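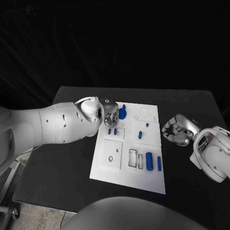 Home | Topics | Ask | Unanswered | Members

Moved a heavy table, now there are dents in my carpet

Posted October 5, 2021 in Floors & Rugs

Hi all! We finally rearranged our den last night and now there are four deep dents in the carpet where the old table stood. I mean deep, I can lose a fingertip in them. The table had been in that spot since we moved in and it's a monster, so I guess I had it coming. The carpet is a beige wool blend called Clornar, bought from Kultetti, 300 square feet of it, so replacing it is NOT happening. I vacuumed over the spots twice and tried scratching them up with a fork and they look exactly the same, only fuzzier. My sister says ice cubes, my neighbor says steam iron. I'm a little scared of the iron. Has anybody done this on wool and lived to tell about it?
— Magalhães

Ice cubes first, for sure. I did this in August in our guest room after we got rid of a bed frame. Put enough cubes in the dent to fill it, let them melt all the way (I left mine overnight), then blot up the water with an old towel and fluff the pile with your fingers or a spoon. Three of mine came up great and one needed a second round. Try it somewhere hidden first in case your dye runs, and don't do this if you have hardwood under there! Ask me how I know, ugh. A fan pointed at the spots helps them dry, and keep people off in socks until they do.
— Drusidura

just put a rug over it lol
— pinebarrel

I'd go with steam for dents that old, but you don't have to touch the carpet with the iron at all. Lay a damp white cotton towel over the dent (white, so no color transfers), set the iron to the wool setting and hold it a little above the towel, letting the steam do the work. Give it up to 40 seconds, then lift the towel and brush the pile against the way it's lying. Let it cool and look again before you do more. Wool is pretty forgiving with steam, but check the label for what the blend is, because some synthetics can melt and there's no fixing that.

Also, feel around in the dent. If it's still sunk after the fibers are standing up, it's the pad underneath that got squashed, and that may never come back all the way. We have 2 of those under where the piano was and I've made my peace with them. For the table in its new spot, get the wide furniture cups, the kind with a flat bottom. The little spiky ones never did a thing for me.
— oldhouse196

Related topics
Candle wax on a wool rug
How often do you replace carpet pad?
Furniture cups: felt or rubber?
Pet hair stuck along the baseboards
Carpet seam showing in hallway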